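Canda Table Oil for Indoor Wood

By Rocío Núñez
June

Canda is an oil for wooden tables that are used every day. We make it in our workshop in Vedley, and we sell it in two sizes, the small bottle and the one-liter can. It gives a low shine, almost matte, and it makes the color of the wood a little deeper. If you want a thick and glossy surface, this oil will not give it to you, and I prefer to say so before you order.

My father began to mix this oil for the tables of his own customers. He repaired furniture, and many people came back to him with the same complaint: the varnish was broken in one place, usually where somebody puts a cup each morning, and the whole top had to be sanded. With oil you can repair only that place. He gave the leftover oil to the customers in jam jars, with a paper label, and after some years the jars were a bigger part of our work than the chairs.

What is in the can

Canda contains linseed oil, a smaller part of tung oil, beeswax, and a thinner made from orange peel. There is no color in it. The smell of orange is strong on the first evening and weak after two or three days. The tung oil comes from a nut, so please ask your doctor before you use the product if you have a nut allergy in the house.

For which woods

The oil works well on oak, beech, ash, walnut, cherry and most kinds of pine. On pine the result is more yellow than people expect. On very dense tropical woods it enters slowly, and you should use less of it and wipe sooner. It is not suitable for a table that is already varnished or lacquered. To know what you have, put a drop of water in a corner that is not seen much. If the drop is still round after ten minutes, there is probably a closed finish, and you must remove it first.

A table made from several boards can take the oil in a different way from one board to the next. The difference is already in the wood, and the oil makes it easier to see. Some customers write to us that they have made a mistake, but they have not. After the second coat the boards come closer to each other, though they will never be equal.

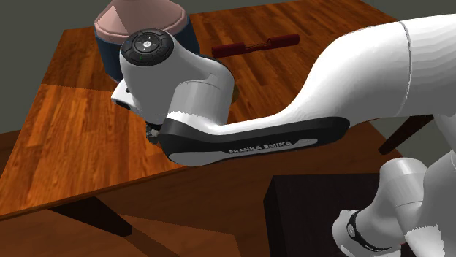

How to use it

Sand the top in the direction of the grain, first with 120 paper and then with 180. Do not go finer than this, or the surface becomes too closed and the oil stays on top. Remove the dust with a dry brush and after that with a cloth that is only slightly damp. Wait until the wood is dry again.

Stir the can well, for the wax goes to the bottom. Put on a thin coat with a cotton cloth and leave it for 29 minutes. I know this is a strange number. My father measured it with a kitchen clock, on beech, in a room of normal temperature, and we have kept it on the label. In a cold room you can wait longer. Then wipe off everything that is still wet, also along the edges and under them, where the oil likes to collect and become sticky.

Let the table rest for one night and repeat. Two coats are enough for a dining table. A desk can live with one. Do not put hot dishes on it for the first 7 days, and do not leave a wet cloth on it in this time.

Important: cloths with linseed oil can catch fire by themselves when they are folded or thrown together in the trash. Put them in water, or spread them flat outside until they are hard.

Care

For daily cleaning use water and a little mild soap. We sell the Brarkell soap from the shop next to ours, but any soap without bleach is good. A white ring from a glass usually goes away if you rub it with a few drops of Canda and a soft cloth. Once or twice a year give the whole top one thin coat, without sanding, unless it feels rough to the hand.

Sizes and coverage

Small bottle, 250 ml: one medium table, two coats.
Can, 1 liter: 40 square feet of bare wood for each coat on open-grained woods such as oak, and clearly more on beech or cherry.

The small bottle is better for most homes. An open can forms a skin after some months. You can lift the skin off and use the oil below it, but it is a pity to waste it.

Orders and returns

We fill the cans by hand, in batches, and the batch number is written on the bottom. The present batch is 2,094. It is a little darker in the can than the one before it, due to the new linseed supplier, and on the wood I cannot see a difference. Unopened cans can be returned to us within one month. Write to us before you send anything, as the post office has special rules for this type of product and we will give you the correct label for the box.

Contact: Núñez Wood Finishes, Vedley | © Núñez Wood Finishes | Back to top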